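Murnetti open day: anyone else go to the Dallent demo?

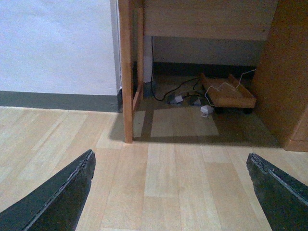

Thread: Home robots / Shows and visits
Started February 2021

plankton_row
Went to the Murnetti open day to see the Dallent arm do its "tidy the home office" routine. The picture is from the wrist camera, they had it up on a monitor for us. Black cable looping over the floor under a desk, a white adapter sitting out in front, more cords behind. That's the kind of mess I have at home, so I was curious.

In the time I stood there it did one pickup I'd call clean. The talk lasted longer than the robot did. Tegwen Kemeys ran the session and was perfectly pleasant, but every time somebody asked what happens when a cord is caught on something, we got the roadmap.

greaseboat
How many tries did you see?

plankton_row
3. One good, one where it nudged the thing and stopped, and one they called off to "reset." The handout says 800 successful grasps in January. It doesn't say out of how many.

mapleandwire
I was in the later group and I think you're being hard on them. Ours went fine. Also look at the floor in that shot. Big shadow under the desk and then a bright patch right in front of the cords. Cameras hate that. Most booths would give you a foam block on a black table.

greaseboat
Sure, but people's desks have shadows. If it's sold for homes, I'm not giving bonus points for a home.

mapleandwire
It isn't sold for homes yet. Lindsay Paewai said so in our session, first thing.

plankton_row
She didn't say it in ours. The poster by the door said "ready for your house."

tb_oakley
Look at the fingertips. Both have rough edges, the left one's a bit frayed. Either they get a lot of use or the material doesn't hold up. Did anyone ask what a replacement pair costs?

plankton_row
I did. 100 for the pair, and the guy couldn't tell me how long they last.

tb_oakley
That's the number I'd want before any other.

mapleandwire
Worn tips on a demo unit don't bother me. I'd trust a brand new set less.

greaseboat
What about the thin white cable over that low stand? Did it ever go for that one?

plankton_row
Not while I was there. I asked and was told thin cables are "in progress." Salehi had a gripper at their own open day last year that was also in progress.

mapleandwire
Fair. I didn't see it try that one either. I'd still go again, and I'm going to email Lindsay about the 800.

plankton_row
Please post what she says. If it's 800 out of 890 I'll take back half of this.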